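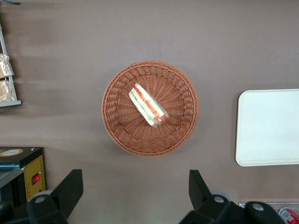
Rules for wrapped food in pick-and-place recordings?

Posted by Nadja Sutter

We run a tabletop station at Lavwood where an arm moves packaged food between a basket, a tray and a small shelf. Operators teleoperate it and we keep the recordings. So far we have 218 episodes, and I'm trying to write one page of house rules before the second shift starts on Wednesday. Three things I can't settle:

Can we keep using real sandwiches, or should we switch to dummies? When does an item get retired? And if the operator misses the first grasp and gets it on the second, is that a good episode or a bad one? Right now each operator decides for themselves and the labels don't match.

Shuzhen Lu

We had the same argument. What we ended up with:

Real food is fine if it stays sealed and is marked NOT FOR EATING on the underside. Write the date it came out of the fridge on it too. Ours goes in the trash at the end of the shift, opened or not. Bread in film can stay longer, but check it every morning.

Retire an item as soon as the wrap tears or the filling shifts enough to change the shape. Don't tape it. Tape changes how the fingers grip and you'll get a batch that doesn't match the rest.

On missed grasps, keep the episode and give it its own label. We use "clean", "recovered" and "failed". Recovered means the item got to the target with no hand in the workspace. If someone reaches in, it's failed, even if they only nudged the basket. Stop the arm before anyone reaches in, every time - put that at the top of your page.

Also write down the start layout. We vary the position of the basket and the tray on purpose, but from a list, so two operators don't both drift to the same easy spot. Go back over your old episodes with the new labels before you add more. We relabeled 370 and it took two people 6 days.

petameo_bench

just use foam ones. we did and never had to clean anything

Nadja Sutter

Thanks both. Going with the three labels. Foam is out for us, the wrap is the hard part and we need it in the data.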